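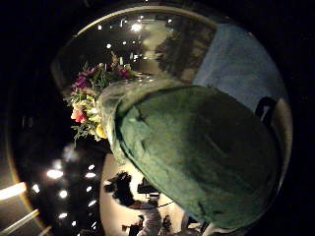

Woneck Bouquet Subscription: Four Deliveries In

I signed up for the Woneck flower box in June, mostly so I'd stop buying sad carnations at the gas station on my way home. It's $54 a month for the regular size or $75 for the big one. I went with the regular. My friend Iwona Nowakowski gets the big one and says she ends up splitting it into two vases anyway, so take that as you will!

The box shows up on Wednesday, usually before lunch. Stems come bundled up with a card telling you how much to trim (an inch, on a slant) and a little packet of flower food. My first bunch lasted nine days, the second barely made it to five - the roses dropped their heads overnight and I was pretty annoyed. I emailed and got a reply from a guy named Fergus Skinner, who put a $20 credit on my account without making me send proof. Points for that.

Bright mixed colors are the best thing they do. I tried the all-white option once and it looked like a dentist's waiting room.

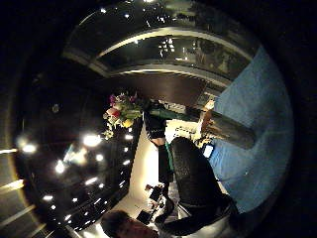

What I'd change

Skipping a month is a pain. You have to do it a full week ahead, and the button is buried three menus deep. I forgot before my vacation and my neighbor got a very nice bouquet out of it.

I also wish they'd tell you what's coming. Peris, the service I used before, sent a list the night before, but their flowers were smaller and it was $124 for two months, so I'm not going back.

Would I keep it? Yep, at the regular size. 4 out of 5 from me, and I'd bump it up if they fixed that skip button.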